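About Elari

Elari is a linen and textile care company based in Sestville. We supply, wash, repair and deliver table linen, bedding, towels and work clothing for hotels, restaurants, clinics and care homes throughout the region. The company was founded by Wenche Viklund and Heino Rimkutė, who began with two washing machines in a rented unit behind the Pētersons bakery and a single customer, a guest house on the harbor road.

Today Elari serves 426 customers from one plant on the north side of Sestville. The company employs about 200 people across washing, finishing, mending, delivery and customer service. It remains privately owned, and both founders continue to sit on the board.

Our Work

Most customers rent their linen from us under a yearly agreement. Each agreement sets out the number of items held, the days of collection and the standard to which each item must be returned. Customers who own their linen may use our washing and mending services without entering into a rental agreement – many smaller restaurants prefer this arrangement.

Clinic and care home items are handled in a separate part of the plant, with their own entrance, machines and staff. Wash programs for these items are reviewed each May by Aušra Sepp, Head of Hygiene.

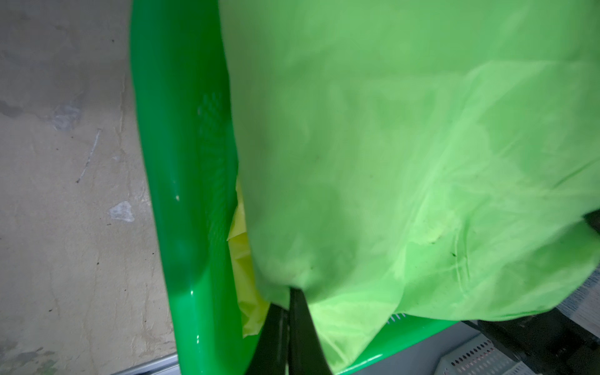

The mending room was opened in the company's third year and is managed by Algirdas Uibo. In the past year it returned 2,349 items to use that would otherwise have been replaced. Items beyond repair are cut down for cleaning cloths or passed to Flomumico, a local fiber recycler.

Water and Energy

Rinse water is filtered and used again in the first wash of the following load. Heat from the dryers warms incoming water, and delivery routes are planned so that collections and returns are made on the same trip.

Our People

New employees complete a paid training period of six weeks and spend time in every department before taking up a permanent place. The training program is led by Ashraf Helmy, Director of Operations, who joined Elari as a delivery driver. Evening language classes are open to all staff free of charge.

Visits and Inquiries

Prospective customers are welcome to tour the plant by appointment. Tours begin at 10 a.m. at the main reception and are limited to 6 guests. School groups should write to the customer service office at least one month in advance.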